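Notebook, May, tea bench

Back at it after lunch. Erhan had already cleared the big table and put the white toweling down, so I could get straight to the sachets. The toweling was Assunta's idea from last month and I was rude about it at the time, but the packets don't skate off every time somebody leans on the table, and I've stopped picking bits of leaf out of the wood grain. It does need shaking out over the bin at the end of the day. Note to self, outside next time, the draft in there blows everything straight back at you.

Where we are: the Gunlow order is the herbal set, 200 boxes, mixed sachets, and they want the long shallow lime-green trays with the white insides. I like those trays a lot! They came in from Tadley flatter than I remember and the corners are crisp. The only grumble is that the white shows every smudge, so hands get wiped before anything goes in, and the wiping cloth stays on the table and not in somebody's apron pocket (Italo, I found it, it was in your apron pocket).

Spent the first hour on the order of things. I had been laying the sachets square, edge to edge, and they look neat for as long as you don't touch the tray. Then you pick it up and the puffy ones ride over their neighbors and you have a heap at one end. Viorica tried them turned on the corner, each one overlapping the next by the width of the flat seal, and that held much better. You lose a bit of room. I think it's worth it, and the label ends up easier to read because the big characters run on a slant anyway.
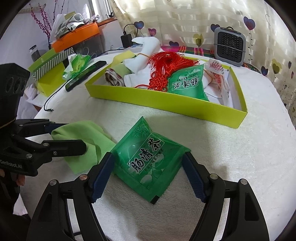 The other thing I keep going back and forth on is wiping. A glossy sachet picks up fingerprints if you so much as look at it, and the green ones are the worst of the lot because of the dark shine. I went over a handful with the soft light-green cloth, dry, one pass each side, and that was plenty. Damp was a mistake — it left a dull streak across the bamboo leaves that I then had to buff out, so twice the work for a worse packet. Dry only from here on. I've written it on the tape on the shelf too.

Press on the seals, not the middle. The middle is full of air and it bounces back, so you think you've flattened it and then it pops up again under the lid. If one really won't sit down, put it to the side and use it in the loose bag for the Vidandale shop, they don't mind.

Tyra came by to check the labels against the sheet. 肠清茶 is on the list as the green one, so that's all fine, and she's going to print a small card with the names in English so whoever is packing doesn't have to keep calling her over. She wants the card inside the lid. I want it taped to the table. We'll see who gets to the tape first.

Bassi still hasn't sent the tissue. The last email says it left the warehouse, which is what the one before it said too. I've got 800 sheets of the old cream stuff in the back cupboard and I'm tempted to use it, but cream against that lime green looks like something from a dentist's waiting room, and Assunta agrees with me for once. Will wait until tomorrow noon and then decide.

Stock on the shelf after the recount is 1,907 sachets all kinds together. I make that enough for the order with a margin, as long as we stay with one layer per tray. Two layers and we're short, and the lid bows anyway, I tried it.

Packed 5 trays as a trial before the end of the day and left them on the side shelf overnight with lids on. Want to see whether the corner overlap creeps. Will lift and tilt each one in the morning before anybody else gets at them — please leave them alone!

To do:
Call Bassi about tissue, again
Second soft cloth, same kind, the one we have is going to need a wash
Ask Tadley if the trays come with a matte inside
Shake out toweling (outside)
Erhan to find the good scissors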